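Linen room and folding area – monthly inspection
Site: Madovitz guest house, ground floor
Month: November 2025
Inspected by: Birthe Mogensen
Copy to: Asger Eyvindsson

1. Door and walkway
Door opens fully: Yes
Floor free of trip hazards: No
Comment: An extension lead was lying across the doorway. Unplugged and hung up during the visit. Please keep it on the hook.

2. Shelving
Fixed to wall: Yes
Heavy items on lower shelves: Partly
Comment: Two boxes of Mandon detergent were on the top shelf. Move to the bottom. One bracket on the left-hand unit is loose and needs a longer screw.

3. Folding surface
Surface sound, no splinters: Yes
Edges checked by hand: Yes
Clear of items not being folded: No
Comment: The wood is in fair condition and I found no rough spots along the edge. Straps and loops should not be left among the fabric – they catch when a pile is lifted and can pull the lot on to the floor. Raised in January as well. 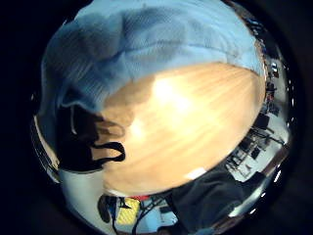

Item 3. Light blue fabric on the wooden surface, black item with looped strap next to it.

Anything with a strap goes in the tray by the door before folding starts. Asger to remind the morning staff.

4. Lighting
All lamps working: Yes
Glare or dark corners: Minor
Comment: Some glare off the wood. Acceptable, but a matt mat would help if anyone complains of tired eyes.

5. Iron and steam press
Cable undamaged: Yes
Stand in place: Yes
Test label in date: No
Comment: Label on the press has run out. Mikkelsen to be booked. Not to be used until it has been tested.

6. Fire safety
Extinguisher in place and sealed: Yes
Fabric kept clear of heater: Yes
Comment: None.

Actions
Loose bracket – Asger, within 2 weeks
Press test – Birthe to ring Mikkelsen
Detergent boxes – done before I left

Result: passed with 3 comments to follow up (items 2, 3 and 5).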